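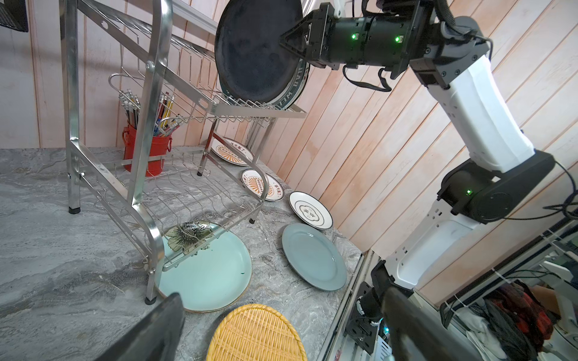
Plates go in the upper tier, on edge, one to a slot.

Looking after a steel dish rack

By Oona Vainio

A dish rack gets wet every day and most of us never clean it. Mine lasted years longer once I started giving it a proper wash now and then. None of this needs special products.

Limescale

In a hard water area the wires turn cloudy first where they cross. Mix white vinegar and warm water in equal parts, wipe it on with an old cloth and leave it for about 3 minutes. Rinse well. Vinegar left sitting on chrome will dull it, so don't soak the rack overnight. For the tight corners use an old toothbrush.

I have tried Lustel cream as well. It works, but it is dearer than vinegar and takes a lot of rinsing.

Brown spots

Most brown spots are not the rack rusting. They come from a knife or a tin left touching the wire. Rub them with a paste of bicarbonate of soda and water, going along the wire. Never use wire wool. If the spot comes back in the same place, the plating has gone and you can only slow it down by keeping that part dry.
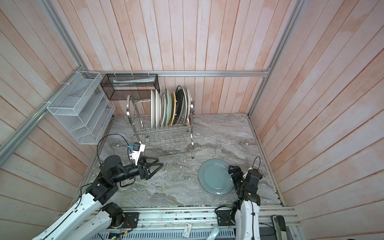
Two-tier rack on the worktop, with a wire basket hung from the rail above it.

Where to stand it

Leave a gap of two or three fingers between the rack and the wall. Air needs to get behind the plates, and painted boards will mark if they are splashed all winter. Anything you can hang up – cloths, brushes, rolls of paper – frees the worktop and makes it quicker to wipe down.

Cutlery holders

Empty the holder once a week and look in the bottom. Wash it in hot soapy water and dry it upside down. Stand chopsticks and wooden spoons with the damp end up.

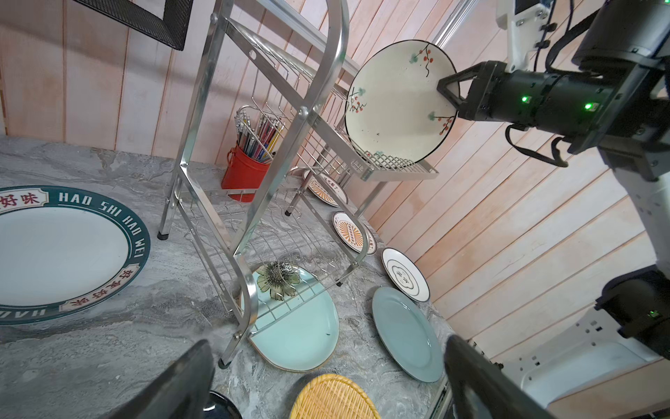

Rubber feet keep the metal off the worktop.

Feet and bolts

Pull the rubber feet off every couple of months, if yours come off, and dry inside them. Water sits in there and the leg rusts from the end. A smear of washing-up liquid helps them slide back on.

Tighten any bolts by hand first, then a quarter turn with a spanner. If the rack rocks, loosen them all, press it down on a flat surface and tighten again.

Last updated Dec 14, 2021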